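January 29, 2025

I slept badly and woke up before the alarm, so I decided to begin the sorting early. For weeks I have promised myself that the small things will get a proper home. In my language we say that a drawer with everything in it is a drawer with nothing in it, but I think it sounds better there than in English.

The rule of the bins is mine and I am a little proud of it. One bin for small things I use often, one for things with a strong color that I can find quickly, and one for tape. The tape was always the problem. In May I bought tape two times in the same month, and both times I already had it at home, under the papers.

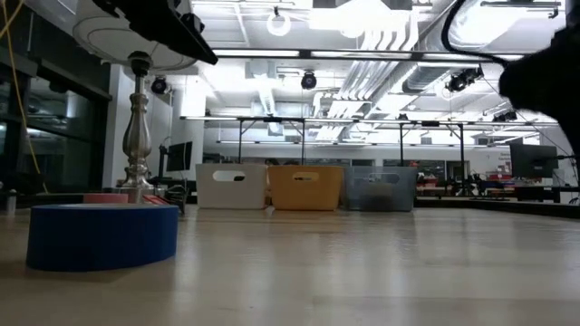

I wrote to Malachy Kinsella in the morning to ask if he wants the old Wiria catalogs, and he answered with only one word, "no". So they go to the paper collection. They were 1070 pages in total, I looked at the last page of each and added them. I don't know why I did this. It took me longer than the coffee.

The lamp stays, this I have decided. Declan said last year that it is too much lamp for a place where one works, and maybe a modern one from Plalus would give a better light. But I like the turned metal foot, with all its rings, and I like the wide pale shade. When I dust it I must go around each ring with the corner of the cloth, and it is a kind of rest for me. I only have to remember to put it at the back in the corner, so that my elbow has space.

After lunch I thought again about the three bins. Is it right to keep them open? A lid keeps the dust away, but with a lid I know myself, I will put things on top of the lid and after this I will never open it. So, open. The orange one goes in the middle, between the two quiet ones. I could also write labels, but the words for some of these little things I don't know in any language. 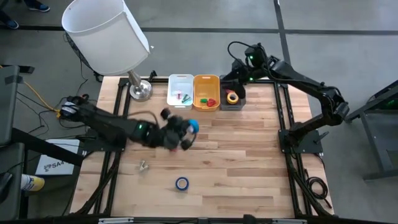
Declan Sheehan thinks I should sort by how often I use a thing and forget the colors completely. He told me this on the phone, for a long time, and he said also that tape does not deserve a bin of its own, because a hook on the wall would do it. I said I will think about it. I don't want a hook.

In the evening I paid the bill from Ó Dubhghaill for the shelf boards and read two chapters. Tomorrow I must call Clakov about the delivery and buy dust cloths, the yellow kind if they have it.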